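Kids gloves for walking to school — what lasts?
Posted by Gillespie Imrie, 23 Jan 2026

Third lost glove since September. School is 16 mins on foot, uphill. Padded or knitted? Got both out on the table now.
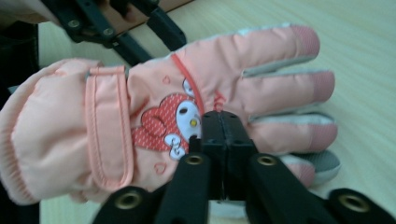
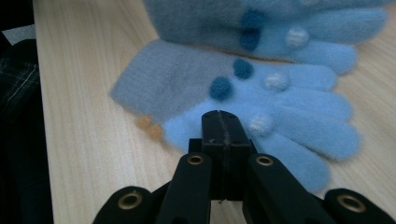
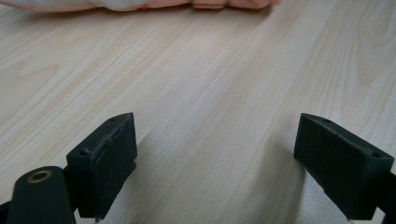

Not paying over 11 quid again. Whoever buys Ovetti ones at full price, how??

caker2102
Padded. Knitted are useless in sleet, soaked by the gate

Flallberg
Disagree — mine cant hold a scooter in padded. Knitted, two pairs, one on the radiator

caker2102
two pairs = four to lose

sumampouw
String through the sleeves. My gran did it

Gillespie Imrie
She's eight, she'd die of shame. Name tapes then, will try teh market first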